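Laundry, folded at gunpoint

Monday, August 21, 2023

I own 16 white things that need folding and I put off all of them until the bed was the only flat surface left. Usman Afridi, with whom I share a hallway and very few opinions, claims a shirt should take 12 seconds. He learned this from a video. His own shirts live on a chair.

My method is older and slower. Spread it lengthwise on the bed, chase the creases toward the edge, lose heart, start the next one.

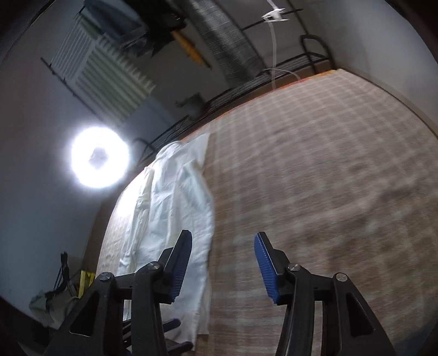

Issue 200

Yes, I number these posts. It began as a joke when the blog was still called Prevthorpe and had a readership of me, and by the time the joke wore off I was too far in to stop.

The checks are supposed to help, by the way. My theory was that a grid on the bed would work like the lines on a cutting mat: put the hem along one pale stripe, the sleeve along another, and out comes a rectangle. What comes out is a shape with opinions. White cotton has no interest in geometry, and the bedding slides around under it and bunches up, so then you're straightening two things.

I did try a folding board once, back in November. It cost more than the shirts did and it's now under the bed with the good suitcase.
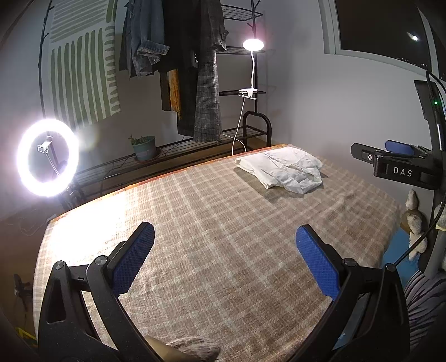

White cloth, far side of the bed. I'm calling it folded.

The plush toy by the bed offered no help. Usman did, by way of standing in the door and saying "twelve seconds" - twice.

Next up is the sock drawer, which I have been avoiding since before the blog had a comments section.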